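The case for the placemat

Most arguments about table linen are arguments about appearance. The placemat deserves a better hearing, on grounds that have little to do with how it looks. It is a component with a defined job: it sits between a hard glazed object and a surface that costs more to repair than the object costs to replace. Judged by that job, it outperforms the tablecloth in nearly every household where meals are taken daily, and it is usually specified badly.

I spent several years writing product standards for a tableware importer, Okafor, and the question came up at each buying round. The company sold both. Tablecloths had the higher margin and were photographed more often. Placemats had the lower return rate. The sales staff treated these two facts as unrelated. I do not think they were.

Consider what a tablecloth has to do. It must cover the full area of the table, hang evenly on four sides, lie flat under load and come through the wash at the same dimensions it went in. A stain the size of a coin puts the whole cloth out of service. A cloth for a six-seat table takes up most of a domestic washing machine, needs a long line or a large dryer, and needs ironing if the household cares about creases. If it is cotton, it will also pass liquid straight through to the wood within a short time, so the careful owner buys a felt underlay as well. The protective element is then the underlay, and the cloth is decoration with a maintenance schedule.

A placemat divides the problem by the number of seats. One spill takes one mat out of service. A woven synthetic mat can be wiped where it lies. It can be moved to the sink, rinsed, stood on edge and returned. It can be replaced singly, provided the maker keeps the pattern in production, a point I will come back to.

The objection from the other side is that mats leave gaps. This is true. A serving bowl set down between two places lands on bare table, and so does the salt. My answer is that the gaps are predictable. They fall down the centerline of the table, where one runner or a pair of trivets will cover them. People who object to the gaps are generally objecting to the look of them, and they are entitled to, but it is a separate argument.
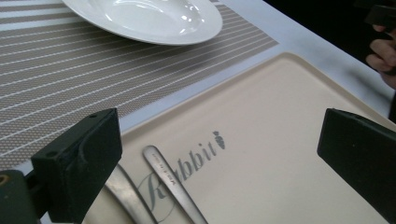
Size is where most buying mistakes are made. The common error is to match the mat to the dinner plate alone, with a small margin all around. A mat has to take the plate, the cutlery on both sides and, in most homes, the foot of a glass. It also has to share the table with whatever else lands there. A wide-rimmed white plate on a striped woven mat is already a generous footprint, and if a cream tray the size of the one marked "Rabbit" is set down next to it, little of the white surface between them stays free. A tray overlapping a mat will rock, very slightly, on the edge of the weave. Anyone laying out a table should place the trays first and fit the mats to what remains.

Pattern is less trivial than it seems. A plain pale mat shows every crumb and every ring. A dark one shows dust and dried water marks. Narrow stripes in a muted gray-beige hide both for longer than either, and straight lines give the eye something to set the table edge against, so a mat put down crooked is noticed and corrected. Large floral prints do neither job. They fade unevenly where the plate sits, and the faded disk then becomes the pattern.

Construction matters more than pattern, and the label is rarely much help. Three things can be checked in the shop without tools. Bend a corner back and release it: it should return flat within a few seconds. Run a fingernail across the cut edge: if strands lift, the edge has not been sealed or bound and will fray under wiping. Press a thumb into the weave and slide it: the strands should not shift over one another. A mat that fails the third check will develop open patches under the plate, exactly where the protection is wanted.

At Okafor we ran a wipe test of 2000 strokes with a damp cloth and mild detergent, under a fixed weight. It was a dull test and a useful one. The Wedia mats, which were the cheaper of the two lines we carried at the time, came through with edges intact. The Gunari mats had a softer hand and a better color range, and their binding began to separate at 300 strokes. Buyers preferred Gunari in every showroom trial. Showroom trials do not include wiping.

I would not go as far as saying the cheaper mat is the better one. Kamum, a mill whose mats cost more than either, passed the same test and also passed the heat plate, which Wedia did not. Heat is the real limit of the woven synthetic mat, and sellers should say so more plainly. It will take a plate of hot food. It will not reliably take a pan. An open weave has very little thickness to resist conduction, and the air held in the mesh is squeezed out under a heavy base. The mat may survive and the varnish below it may still bloom white. Use cork or thick felt under cookware and keep the mats for plates.

There is also the matter of grit, which I have seen mentioned in almost no care leaflet. A mesh lets fine particles fall through. Sugar, salt and crumbs collect on the underside, and each time the mat is dragged an inch toward the diner they are dragged across the finish. A table fitted with mats and never cleared under them will show a field of fine scratches at each place. Lift the mats when wiping. Lift them to move them, too. Five seconds per seat is enough, and it does more for the table than any polish.

On cost, my own table is 52 inches long and has carried the same mats for longer than it ever carried a single cloth. I kept receipts for both systems over the years they overlapped, in whole dollars, including laundry, underlay and replacements, and stopped when the cloth column reached 610. The mats had not come close. One household is a small sample and the reader should weigh it as such.

This brings me back to replacement, where the trade does itself no credit. The whole economic case for the mat rests on being able to buy one. Most makers sell them in fours or sixes and retire the pattern within a couple of seasons. The owner with one damaged mat then buys a full new set, and the advantage over the cloth is gone. A maker willing to hold a single plain stripe in stock for ten years, sold individually, would be offering something of more value than a new colorway each August. Until one does, buy two more than you have chairs, store them flat and out of sunlight, and rotate them with the rest so that they age at the same rate.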